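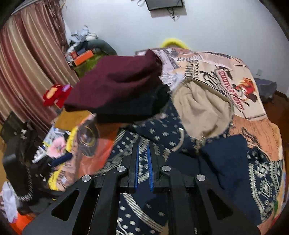 Gripper open over the navy patterned fabric, maroon sweater at upper left.

10/18/22 – handheld gripper, clothes on the bed, Grunesov rules

Spent most of the session on the rulebook again, so this is mostly notes on what I think we should change before February.

The start rule first. Grunesov says every episode begins with the fingers fully open and clear of the cloth, held still for 3 seconds. I like it! It gives the Clumar script a clean place to cut, and it's easy to check by eye later. What it doesn't say is how high "clear" means. I've been hovering just over the top layer, and I'd like us to write down 40 mm and be done with it.

Second one, clutter. The old Tindall sheet told us to strip the surface down to the target item and I still think that was a mistake (sorry, I know I argued for it at the time). A bed with a bag and some packages lying next to the clothes is what a home robot is going to meet. So my vote is leave the room the way it is, with two limits: nothing breakable within reach, and no names or addresses readable on anything. Check papers and packaging before the first episode, please, because blurring them afterward is miserable work.

Pattern on pattern is the thing I worry about. Dark folded garment on a dark printed fabric, and the edge is hard to pick out even for me. I don't want people skipping those grasps, though. Tag them "low contrast" in Orow and keep going. Same for the knits – they bunch up and you can't tell where one layer stops.

Pads: wipe the blue ridges every 300 grasps, sooner if there's fuzz on them. Look over the pivot bolts then too, and log it even if they're fine.

Failed grasps stay in. I found 168 deleted ones in the last export and that has to stop, the rule is one retry, then mark it failed and move on.

Still open: do we refold between episodes or take the pile as it lies? I lean toward as it lies. Need to ask whoever has the current Grunesov draft, mine is missing page two.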